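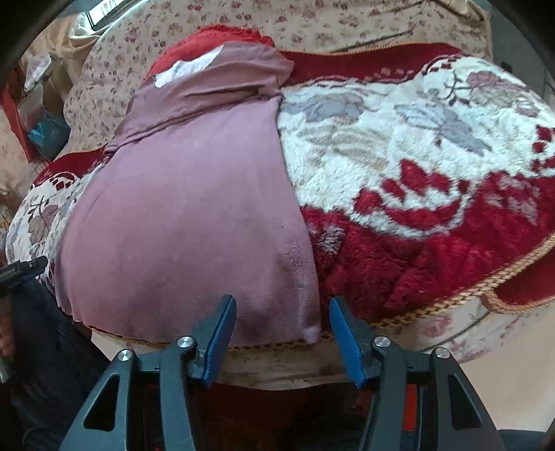 How often do you really need to wash a thick blanket? About once a month if you sleep under it, and twice a winter if it just lives on the couch.

---

I've been asked this a lot since I posted the February laundry list, so I'm putting it in one thread.

---

Weigh it first. Stand on the bathroom scale with it, then without it. Mine is 11 pounds dry. The machine in our building in Murcombe says 15 on the door, but a plush blanket fills the drum long before it hits the weight.

---

Cold water, half the detergent you think, no softener. Softener mats the pile. Kyriaki Economou told me to run the rinse twice and I ignored her for years. She was right. The stiff feeling was old soap.

---

Drying is where people ruin them. Low heat only. Stop it every half hour, pull the blanket out, shake it, put it back in the other way around. If you don't, the middle stays damp and the edges get crunchy.

---
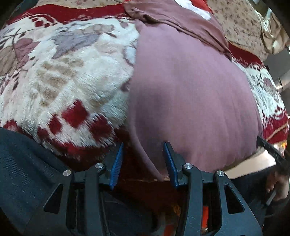 Pink on top, plush blanket underneath.

---

No dryer? Two chairs, back to back, with a gap between them. Flip it at lunch and again before bed. In February mine took 2 days with the heat on. Don't fold it until the seams are dry too. Those go last.

---

Flat pile after washing: use a soft clothes brush, one direction, once it's fully dry. Brushing it damp pulls the fibers out.

---

Rafail Tsoukalas asked about vinegar. Half a cup in the rinse takes care of a musty smell. It won't do anything for stains. For those I use dish soap and a wet cloth before the wash, and I leave it 20 minutes.

---

Storage: cotton bag or an old pillowcase, top shelf. I stopped using the vacuum bags. Mine came out in May with creases that stayed until fall.

---

Sheets are next week. Send questions now if you have them.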